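Put the chair on a cloth first?

Print | E-mail

September 3, 2019
By Kourosh Dehghan

Every August somebody sends this newsletter the same tip. Before you clean or mend a plastic garden chair, they say, turn it over on a table with a good dark cloth under it, and the chair will come away without a scratch. I have my doubts.
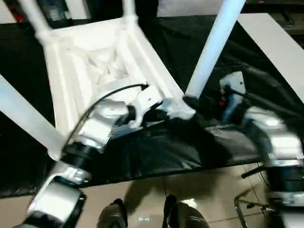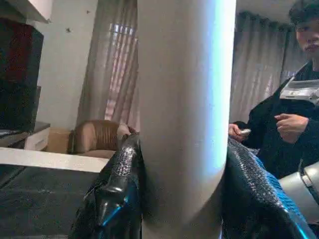 White chair, black cloth: the upturned chair is in the first picture, and black material is in both.

Turning the chair over I will grant. The underside of a moulded seat is all ribs and little pockets, and you will never get a brush into them with the thing standing on its feet. A table also saves your back.

The cloth is another matter. Shiny black fabric looks smart in a shop window, but it creases as soon as you lean on it, and a smooth seat will slide about on top. I tried it at home with a length of lining from Nelletti and spent more time pulling the cloth straight than scrubbing. An old bath towel gripped better and went in the wash afterwards.

As for scratches, my Terkham chair has lived on a gravel path for 12 years. I doubt a bare tabletop would trouble it now - the table might complain, I suppose.

If you must use a cloth, keep it short at the front so you don't catch it with your knee. I would still like to see two chairs done side by side, one with and one without, before I believe a word of it.

Comments (3)

Orozco: We always used newspaper. Never slipped once.

Gostari: Disagree about the towel, it leaves fluff in the ribs.

Terrace 127: Just hose it on the grass?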